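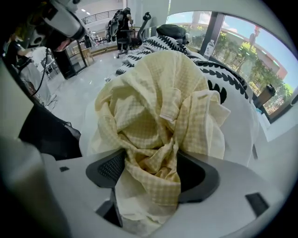

## 4. Tidying soft goods: where the difficulty sits

Cloth is the part of housework we most wanted to study, and it is also the part where a learned policy has the least to hold on to. A mug has a handle in the same place every time. A piece of fabric has whatever shape it was left in, and the grasp changes that shape again. In Figure 1 the pale yellow gingham is pinched low down in the jaw, and everything above the pinch fans out into overlapping layers, with one folded hem showing along the right side. For a person, that hem is an invitation: take it with the other hand and the cloth is half sorted already. For our policy it is one pale line among many soft ones, with boldly printed fabric right behind it. Learning to want the hem is, to our minds, the most exciting open problem in this paper.

**Figure 1.** Hand-held gripper holding a crumpled gingham cloth by its lower part. Gripper camera view.

We split tidying into four subtasks: pick up one item from a heap, lay it over a surface, drop it into an open container, and move the container. Carleen Costigan wrote the definitions after watching a good deal of ordinary tidying, and we kept her wording in the instructions given to participants. The final set holds 525 demonstrations. Each was labeled by Radwa Amrani and checked by a second reader, and where the two disagreed on the moment of grasp we kept the later time.

Policies were trained on the demonstrations and then run on a Truvar arm pair with the same jaw shape. We did not tune anything for a particular room. Ewan Quinlan argued for this early on, and we are glad he did, as it makes the weak results easy to read.

### 4.1 Lifting from a heap

Single-item lifting went better than we had hoped. The policy nearly always came away with fabric in its jaws, and when it missed it tried again a little deeper, a habit it picked up from the demonstrations without any reward for doing so. The trouble was in how much it took. Two thin items lying together were often lifted as one, and the policy carried on quite happily. A person feels the extra weight and gives a small shake. We have no weight signal at the jaw, and the shake is rare in our data.

Fringes deserve a paper of their own. They catch between jaw tips, they look like edges from a distance, and they move after the arm has stopped. Tincuța Lazăr tried masking them out during training, with mixed results: fewer false grasps, but also more hesitation over plain hems.

### 4.2 Containers, and using two hands 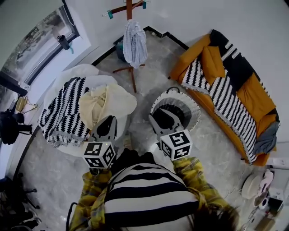 **Figure 2.** Two hand-held grippers in use in a living room. Head camera view.

The container subtasks ask for something different, as the two hands stop doing the same job. One hand steadies or brings the container while the other deals with the fabric, and the person decides which is which without a pause. Figure 2 shows the arrangement well - the right gripper has its jaws open around the rim of a round woven basket, while the left is down by the heaped blanket. Rims like this one are kind to a parallel jaw. They are thin, they can be approached from many angles, and a slightly crooked grasp still holds. Our policy handled rims with real confidence, and watching it do so was one of the pleasures of the project.

Small handle loops were another matter. The policy ignored them almost completely, and so did most of our participants, who went for the rim when they had the choice. We see no reason to push a machine toward a handle that people skip.

The weak point was timing. With both arms active, the policy tended to finish one motion before it began the next, so a job that a person does in one sweep became a chain of stops. Thaddäus Wallner compared these runs with the Skevatow baseline and found the same pauses there, in nearly the same places. We think the cause is shared: both systems predict short stretches of motion and have little sense of what the other arm is about to need.

### 4.3 Can it do the chore?

In part, and the part is growing. We would trust the present policy to clear a few thick items into an open basket while a person was nearby. We would not yet ask it to sort a mixed heap or fold what it found there. Still, in September the same arms could not reliably let go of a cloth once it had wrapped around a jaw, and that failure has almost vanished from the current runs. The next round of work adds a light force sensor at the wrist and a larger share of two-handed demonstrations, with the shake included as a labeled action.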